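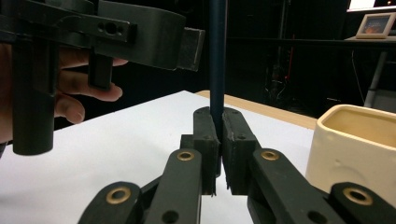

So I've been at Larkico for 7 months now, and people keep asking me what a product designer does all day when the product is a savings app that already exists. Fair question! My mom thinks I pick the colors. (I did pick one color, in February, and it got changed back.)

Mostly I've been living inside one screen. It's the one where you move money out of a savings pot and into your checking account, and when I joined it was generating more support tickets than the rest of the app put together. We had 3,755 of them sitting in the queue export when Marwan Aoun sent it over to me with the subject line "enjoy." I read 733 before I gave up and started tagging by keyword, and I'd still tell any junior designer to read them one at a time for as long as you can stand it. You pick up things that a chart won't give you. People were typing in the amount, hitting the big button, seeing the little spinner, and then closing the app, because the confirm step came after the spinner and looked like an ad.

It looked like an ad! We had put a rounded card with a cheerful drawing on it right where every other app puts its upsell, and then we were surprised when people swiped it away.

My first fix was bad. I made the confirm step full screen with a giant amount on it, and in testing everyone got nervous and backed out. One woman said it felt like signing for a mortgage. So I went home grumpy, made soup, and came back with something much duller: the amount, the pot, the date it lands, one button, all on the same page you started on. No drawing. Marwan looked at it for a while and said "is that it?" and I've decided to take that as praise.

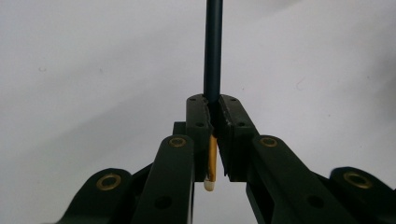 Dark teal against pale gray.

Anyway, speaking of teal, the other thing eating my weeks is the color tokens. We inherited our design system from an older product called Honen, and it has 4 different teals in it, named things like teal-deep and teal-deep-2. Nothing explains when you'd use which. I asked in the team channel and got three confident answers that didn't match. I'm slowly merging them and checking contrast as I go, and every time I remove one, a button goes black on some settings page that I didn't know we had.

I also gave a short talk about the withdrawal screen at the Drellcombe meetup. I talked too fast and skipped a slide, but someone came up after and said their team at Girard had the same spinner problem, so we swapped notes for an hour and I missed my train. Worth it.

Next up is the onboarding flow, where we ask for your job title before we ask for your name. I have opinions. If you've redone an onboarding flow with a compliance team in the room, please leave a comment, I'd love to hear how you got through it.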